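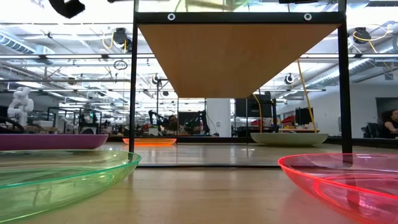 I have been meaning to write up the Wostano discovery set since August, when I finally gave in and ordered it, and the little vials are now nearly empty so it's probably time. If you've read my other fragrance reviews you know I don't have a trained nose. I just like perfume a lot, I wear it every day (yes, to the grocery store, yes, to bed), and I get cranky when a bottle costs more than my electric bill and smells like a hotel lobby.

Wostano is a small perfume house, and the discovery set is their way of letting you try the four scents in the line before you buy a full bottle. You get four glass vials with spray tops, a fold-out card with the notes, and a code for money off a bottle. The set was $40 when I bought it and shipping was on top of that, which I grumbled about. The code did make up for it later, so fine.

Quick word on the sprayers before I get to the smells. Three of mine were great, a nice fine mist, no dribbling. The fourth one shot a single hard stream straight at my wrist like a water pistol and ran down into my sleeve. I wrote to the company and they sent a replacement vial without making me send photos or fill out a form. It showed up on a Friday with an extra sample tucked in, so points for that.

Okay, the scents. The set has Imlow, Caputo, Bustwood and one called plain old Number 123. I wore each of them for several days in a row, at home and at work, and then went back and forth between my favorites for weeks.

Imlow

The one I expected to love, going by the card. It says pear, white tea, fig leaf and musk, and I am a sucker for anything with fig leaf. The opening is gorgeous! Cool and green and a little bit milky, with the pear staying crisp instead of turning into candy. I kept lifting my arm to my face like a weirdo. Then after a half hour or so the tea goes missing and what you have left is a clean laundry musk, very soft, very polite. I don't hate it. It's a good one for an office where people sit close together, and my sister (who gets headaches from most perfume) said she could live with it. But by lunch I couldn't smell it at all, and I'm not paying full bottle price for something I have to reapply twice before dinner. If you're one of those people whose skin holds on to everything, you may have better luck than me.

Caputo

Ooh, this one. Coffee, orange peel, cardamom, and something the card calls "toasted amber," whatever that might be. I usually run from coffee scents. They tend to go one of two ways on me, burnt toast or vanilla latte syrup, and I was braced for the syrup. Caputo is much drier than that. The orange peel is the bitter, oily kind you get under your fingernails, and the cardamom keeps the coffee from getting heavy. It's cozy but it's got some bite.

It also lasts. I sprayed it at 7 in the morning, twice on the chest and once on the back of the neck, and I could still catch it when I took my scarf off that night. The scarf itself smelled wonderful for days afterward, so if you share scarves, consider yourself warned. My only gripe is that the first five minutes are LOUD. Put it on before you get dressed, go make breakfast, and let it settle down before you get in a car with anybody.

Bustwood

Terrible name. I laughed out loud when I read the card and I still can't say it to anyone in person with a straight face. It's cedar, black pepper, iris and smoke, and it leans what the store counters would call masculine, though I wear what I want and so should you. The iris gives it this powdery, lipstick sort of feeling in the middle of all the dry wood, and on paper that sounds like a mess, but I really enjoyed it on cold evenings with a big sweater.

In warm weather, no. I tried it once on a muggy afternoon and the smoke turned into something closer to ham. I scrubbed it off with dish soap and it was still there. So either save this for winter or try it on a paper strip first and see what the smoke does for you. My husband liked it enough to walk off with the vial, and I must admit it's better on him than on me. On his skin the pepper stays around and the powder mostly doesn't show up.

Number 123

Roses. Lots and lots of roses, with raspberry and patchouli underneath. There are so many perfumes like this already, and I own at least a couple of them, so I wasn't very excited going in. It's a nice version. The rose smells like petals with a bit of lemon to them, and the patchouli is the cleaned-up modern kind with no basement in it. If you don't have a fruity rose yet, you could do a lot worse. If you do, I don't think this will push it off your shelf. It was the one with the water pistol sprayer, so I've probably spilled more of it than I've worn, and I may be holding a grudge.

So what did I buy?

Caputo, obviously. The full bottle came to $104 with the code from the set, and I thought about it for a good long while before I hit the button. The bottle is heavy and plain, square shoulders, a cap that clicks on properly and doesn't come off in your hand when you pick it up by the top. (I have lost a bottle that way. Bathroom tile. We don't talk about it.) The sprayer on the big bottle is better than the ones on the vials, wider and finer, and I find that two sprays do what three did before.

I'd been worried the bottle would smell different from the sample, which has happened to me with other small houses where every batch seems to wander a bit. I sprayed one on each arm and had to write an S on my left hand to remember which was which. The bottle was a tiny bit sharper in the orange for the first few minutes and after that I couldn't tell them apart.

Some things I'd change about the set. The card uses a pale gray type on cream paper and I had to take it over to the window to read it. The vials all have the same black cap, and the names are only on a skinny sticker that started to rub off in my purse, so I ended up putting dots of nail polish on the caps to keep them straight. And I'd love to see a fifth scent, something really fresh for summer, because Imlow is the only one of the bunch I'd reach for in the heat and it's gone before the mail comes.

The vials themselves are a decent size. I got well over a week of daily wear from each, spraying the way I spray, and that's plenty of time to make up your mind. I would much rather pay for this than for those tiny dab-on tubes where you get one wearing and half of it goes on the carpet.

Would I recommend it? If you like coffee or dry woods, yes, go ahead and get the set and use the code. If you mostly wear light florals or clean scents, I'd ask if they'll sell you Imlow by itself, and I think they do single vials now, though the page was sold out when I looked. Check that the code hasn't run out before you order a bottle, too. Mine had an expiration date printed on the back of the card, in that same pale gray, and I nearly missed it.

My scores, for people who scroll down to the scores: Caputo 9 out of 10, Bustwood 7 (8 on my husband), Imlow 6, Number 123 also 6. The extra sample they tucked in with my replacement was another Caputo, and it lives in my coat pocket now.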